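Numance Releases Poro Countertop Sealer for Marble-Look Surfaces

Numance will ship Poro, a water-based sealer for light stone and stone-pattern countertops, in September. One coat covers 20 square feet and cures in 13 hours at room temperature. 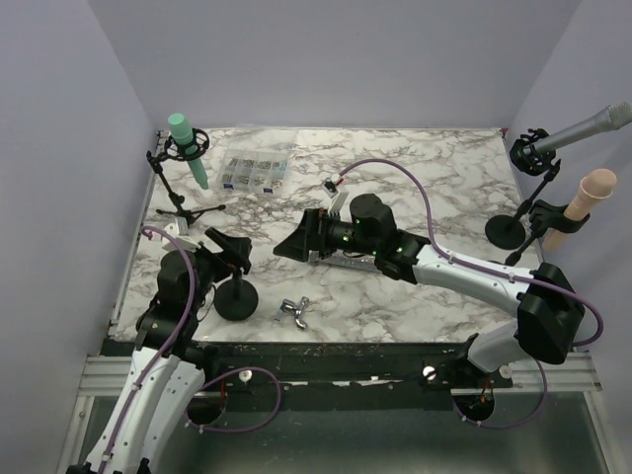

Fitters at Figueroa, which tried the product ahead of release, said the cure time fits an overnight job but asked for a smaller bottle. Numance has added a 300 ml size - the standard size remains one liter.

Poro replaces Cateo, the company's solvent-based sealer. Cateo stays on sale until stock runs out. 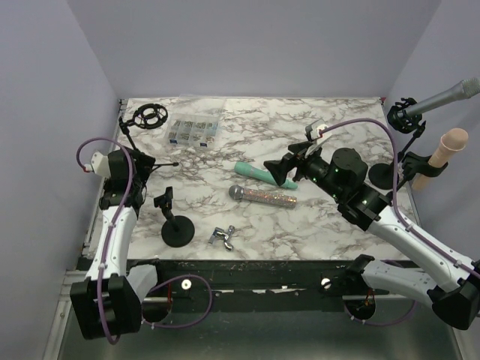

White marble-patterned surface with gray and brown veining.

The sealer is applied with a lint-free cloth and buffed after five minutes. A second coat is advised near sinks.
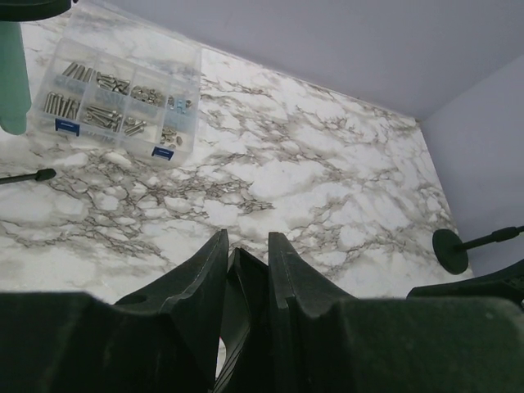

Surfaces should be cleaned with mild soap before coating. Poro will be stocked by 558 dealers. Data sheets are available from Numance on request.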